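**Old desktop from a closed office: what to keep before recycling?**

Posted by Bernadette Charpentier

Our branch in Watau closed in September and I was given one of the desktops. It won't start, and the recycling center at Danddale charges $8 a tower. I'd like to take out anything worth keeping first. There were client files on it. Do I need to wipe the drive, and is the memory worth selling?

### Raffaele Vitale

Take the drive out no matter what. Unplug the tower, hold the power button for a few seconds, then remove the side panel. If the drive still works in a USB dock, overwrite it once. If it doesn't, drill through it. Ask your old manager too, as the files may have to be kept for a set time.

Memory sells if you list the part number. I got $50 for four sticks last year. Keep the small parts apart so the contacts don't get scratched. 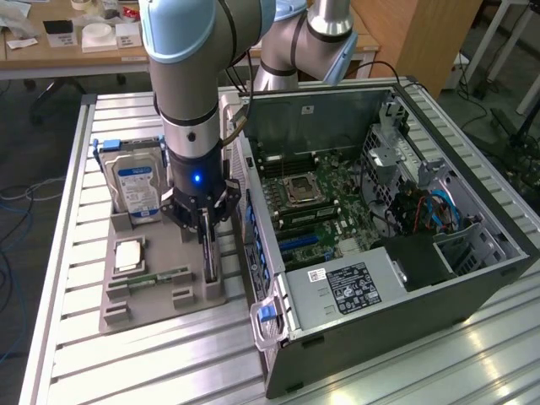

### Florian Lebrun

Not worth it, just pay the fee.

### Britt-Marie Boström

I wouldn't skip the drive, whatever Florian says. The overwrite Raffaele describes is fine for a hard disk but not for an SSD. For those, use the maker's secure erase tool.

The Rultthorpe depot takes towers free with the drive removed, or did in the spring. Call first. Leave the power supply closed up, there is nothing in it you need.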